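The Bone Goes Last

Posted Friday, August 23, 2019

The dog was gone by then. Not dead, just gone, on a plane to Uvurton with my sister and her new husband and a vet certificate folded into somebody's passport. Which left the toys. Which left me.

Five bags of them. I hadn't known a dog could own that much. Ropes, mostly. A duck with no stuffing. A thing that used to be a hedgehog and now was a sort of mat. My sister said on the phone, throw it all out, he won't know. Then she called back from the gate. Keep the bone. Please. Put it somewhere nice.

Somewhere nice. In a half empty apartment, on the last week of the lease, with the truck from Sitorska Moving coming at 2 and the phone at nine percent.

I went through the closets. Everything nice was already taped shut. I had packed like a person being chased, no labels, no list, sweaters in with saucepans. I opened one box and got Christmas lights. I opened another and got more Christmas lights. When did I buy those. I sat on the floor for a minute and ate a granola bar that had been in my coat since December.

Then the basket. Top shelf of the hall closet, pushed way back, behind the iron. Green, woven, the handles cut right into the sides. Mom's bread basket, except it never once had bread in it. Keys, coupons, batteries that might of been dead. Every house we lived in, by the door. When she moved to the place on Onyeka Street she left it behind and said one of you girls take it, and we each thought the other one did.

I wiped it out with my sleeve. Set it down on the table.

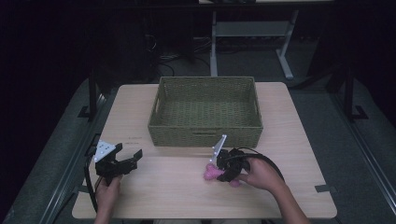
The green basket and the pink bone.

It's a stupid toy. Pink, soft, a fat lump at each end. She bought it at a gas station outside Flenudus the day she brought him home, he was shaking so hard in the back seat that she pulled over and went in for water and came out with that instead. No water. Drove 761 miles with him asleep on top of it. She tells that story at every wedding, including her own.

I should have just dropped it in. It's a bone, it's a basket, the truck is coming. But I stood there holding it over the table like it was going to go off. Because after that there was nothing left to put away. After that it was sweep the floor, leave the keys, go.

So I stalled. Washed the one mug. Dried the one mug. Checked the oven for I don't know what. Went down the three flights to see if there was mail and there wasn't, and climbed back up, and the basket was right where I left it, waiting, the way it used to wait by the door for whatever you had in your hands when you got home.

The buzzer went. Ten minutes early, of course.

I put the bone in. It looked small in there. I took off my scarf and tucked it around the sides so it woudn't slide, and then it looked like something asleep, and I had to go stand in the bathroom a second.

Buzzer again.

"Coming," I yelled, to nobody who could hear it, and picked the whole thing up by the handles and carried it down myself.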